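Mundelura issues bench layout for school colour-mixing practicals

KUNAMVILLE, Aug 19, 2018 – Mundelura, the supplier of teaching laboratory furniture and bench kits, has published a standard table layout for introductory liquid-handling practicals. The layout, named Takagi, covers the placing of racks, tubes, beakers and cups on a plain white table and is intended for rooms that are not built as laboratories.

The document runs to 30 pages and replaces the loose guidance sheets supplied with earlier kits. It was drafted in June after a review of 236 session reports returned by schools and training rooms. Most of the reported spills took place while a tube was being lifted out of a rack standing too close to the user, with other glassware in the path of the hand.

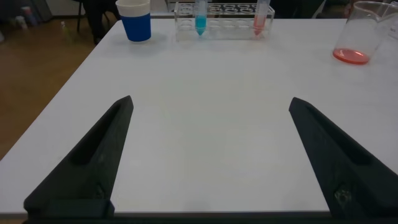 Takagi divides the table into a rear line and a clear working area. All vessels are kept on the rear line when not in use, and nothing is stored in the working area between steps. Racks are of clear acrylic, so that the level in a tube can be read from the side without lifting it. Strong dyes are specified throughout, and a cyan-blue and a pinkish-red liquid in the same rack can be told apart from a standing position. Unused holes are left open. A beaker with a pouring spout is used for combined liquids, and the fill is kept shallow so that it can be moved with one hand.

"The old sheets told people what to put out but said very little on where to put it," said Ojārs Kazlauskienė, technical manager at Mundelura. "We have fixed the positions and left the recipes alone. A teacher who already has a practical that works can keep it."

The two-rack version of the layout places the beaker between the racks, slightly forward of the line, with a paper cup at each end. 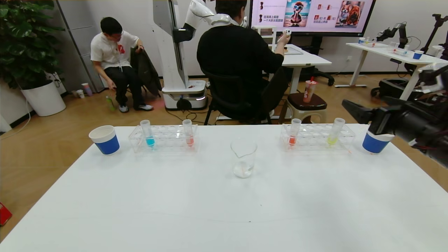
Tubes are returned to the hole they came from after each pour. Where two racks are in use, the colours are not exchanged between them during a session – this applies to demonstrations as well as to pupil work. The paper cups are for waste and are not to be used for mixing.

The layout has been set out for sessions of 60 minutes, including clearing away. It requires a level table with a wipeable surface. No fixed sink or gas supply is needed, but water must be available in the building for rinsing.

Printed copies will be sent to the 400 sites now holding a Mundelura bench kit. Further copies can be ordered through Mudwood, which handles distribution of the company's printed material. Existing racks and beakers can be used with the new layout without alteration.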